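Skustex Wrist Camera Guide, Part 5: Setting Up and Looking After the Gripper View
December, by Myroslav Tkachuk
Last updated at 3:15 p.m.

Welcome back, and do take your time with this part (I always make a cup of tea first). We'll be checking how the gripper camera sees things held very close to it, and then giving the lens a gentle clean.
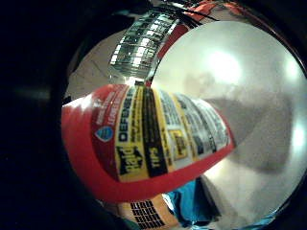
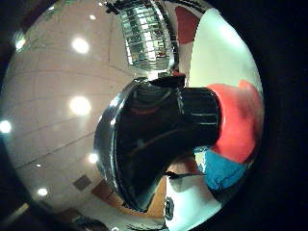
1. Switch the gripper to Hold and wait 15 seconds for the arm to settle.

2. Bring up the live view on your Batska screen. You want a round picture with a dark border, and straight lines that bend near the rim are perfectly fine with this lens!

3. Close the fingers slowly on your test item. Try one with small print and one that's plain and shiny, as the two behave very differently.

Note: Small print may stay blurry up close. Go by the outline of the item instead.

4. If a ceiling light washes out the view, lower the exposure by 2 steps and look again.

5. Power down, then wipe the lens with a dry cloth, working from the middle outward.

CAUTION: Never wipe the lens with the arm powered. The fingers can close without warning, and they pinch harder than you'd think.

6. Power up, repeat step 3, and save your settings under a name you'll remember.

Comments

wirnska_bench: Two steps was too much in our shop, one did the trick. Thank you for this!

Aquino: Does the cloth that comes in the box count as dry cloth?

Myroslav Tkachuk: It does, just shake it out first.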